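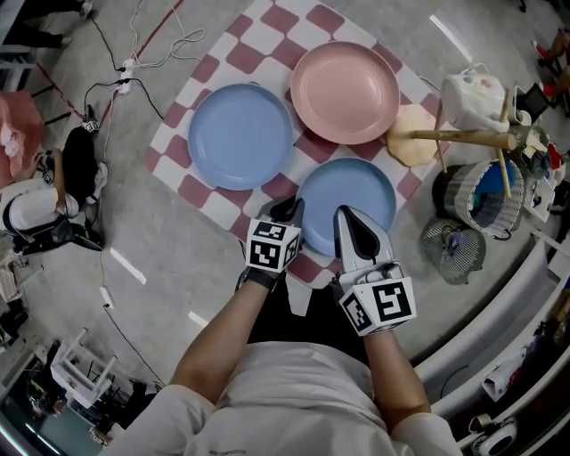
## The Case for Setting the Cloth First

It is the view of this office that a shared table should begin with its cloth. Too many of our common rooms treat the cloth as decoration, something added when guests are expected and left in a drawer the rest of the year. The result is a table where plates drift, cups are set down wherever there is room, and the clearing takes longer than the meal.

A checkered cloth gives everyone the same set of lines. A plate placed on it is either in its spot or out of it, and a newcomer can see as much without being told. It matters little whether the cloth covers a dining table or is spread on the floor, as we did at Tallotum in June.

Color does similar work. Light blue and pale pink plates can be told apart at a glance, and a household or a staff room may assign them as it likes. We recommend two colors and no more. The Pindora house tried more in its first year, with 12 settings, and soon went back to plain white. 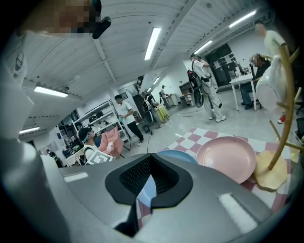 Fenna Vandenberghe

A word should be said for the mug tree, which has fallen out of favor. Critics object that it takes up room and gathers dust. Both points are fair. A stand with curved branches nonetheless keeps a pitcher off the table and within reach, and it asks for no shelf, hook, or cupboard door. In rooms that serve several purposes in one day — and most of ours now do — furniture that can be lifted with one hand deserves a second hearing.

Plates should be laid before anything else is brought to the cloth. They should not be left overlapping once the table is ready, though a brief overlap while they are being moved does no harm.
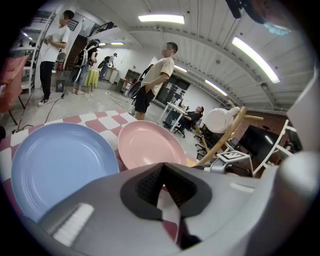 ## Objections From the Membership

Some members hold that rules of this kind are out of place in a room used by many people. We disagree, with one reservation. The order of laying should be taught once and then left alone; a notice on the wall will only be resented. The Ostrowski room has kept to this practice for 13 years and has never posted a notice.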